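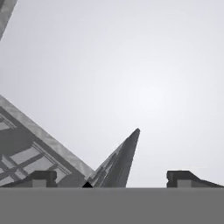 Mabli Skyrme, Fanni Katona and Suqin Ding
Second-year group project, Youth and Community Studies
Supervisor: Attila Magyar
Submitted in July

Attendance and decision-making in a youth forum: the Didora case

1. Background

Didora is a youth forum open to residents aged 14 to 21. It was set up by Erzsébet Rácz, who remains its coordinator, and it meets in the upstairs room of the Illés library at 5.30 pm. Members discuss local matters such as bus fares, lighting on footpaths and the opening hours of the sports hall. The forum also controls a small grants budget of £4000 a year, which young people may apply to for projects of their own.

The coordinator asked us to look at two problems. Attendance fell over the second half of the year, and the grants budget was underspent. Our brief was to describe both and to suggest changes that could be made without new funding.

2. Questions

The report deals with the following:
(a) At what point do members stop attending?
(b) Who speaks at meetings, and who votes?
(c) Why are grant applications started and then dropped?

3. Method

We used the attendance sheets for 12 consecutive meetings, the minutes of the same meetings, and a paper questionnaire. The questionnaire was given to 30 current and former members, and 20 were returned. Fanni Katona and Suqin Ding also sat in on three meetings and recorded the length of each contribution with a stopwatch. Mabli Skyrme carried out the interviews with former members, all by telephone.

Names were replaced with codes before the sheets were shared within the group. Parental consent was obtained for members under 16. One attendance sheet had no surnames on it and was matched to the others by handwriting, so the figures for that meeting should be treated with care.

4. Findings

4.1 Attendance
Most members who left did so after their second meeting. Members who reached a fourth meeting usually stayed for the rest of the year. The questionnaire gave two main reasons for leaving: the last bus to the Cornix estate goes before the meeting ends, and new members did not know what was being voted on. School work was mentioned less often than we had expected.

4.2 Speaking and voting
In the three meetings we timed, the same four members used more than half of the speaking time. All four had been in the forum since it began. Votes were taken by a show of hands directly after discussion. Several younger members wrote that they had waited to see how older members voted before raising a hand.

The minutes record decisions but not the arguments behind them. A member who misses one meeting therefore has no means of following the next one, and items were reopened on several occasions for this reason.

4.3 Grants
The application form is nine pages long and is the same form used for adult groups. It asks for a constitution, a bank account and two years of accounts. Applicants without these can apply through a host body, but the form mentions this only in a note on the last page. The one youth-led group funded in the period, a seed-swapping project called Florireo, had been told about the host arrangement by word of mouth.

5. Recommendations

5.1 Move the start time to 4.45 pm so that the meeting ends before the last Cornix bus.
5.2 Send a one-page summary of each item, with the arguments for and against, before the meeting.
5.3 Use paper ballots for any decision on money.
5.4 Rotate the chair every two meetings - the present chair supports this.
5.5 Replace the grant form with a two-page version for sums under £300, and put the host arrangement on the first page.

Recommendation 5.1 depends on the library agreeing to the earlier booking. The coordinator has written to ask.

6. Limits of the study

The sample is small and comes from a single forum. People who left early were harder to reach, and their views are probably under-represented. The timing exercise may have changed how people behaved - two members told us they had kept their remarks short while the stopwatch was out. We did not interview any young people who had never attended, and a further study would need to do so.

7. Division of work

Sections 1 to 3 were written by Suqin Ding, section 4 by Fanni Katona and Mabli Skyrme, and sections 5 and 6 by all three authors. The questionnaire and the coding sheet are held by the supervisor and can be requested from the department office.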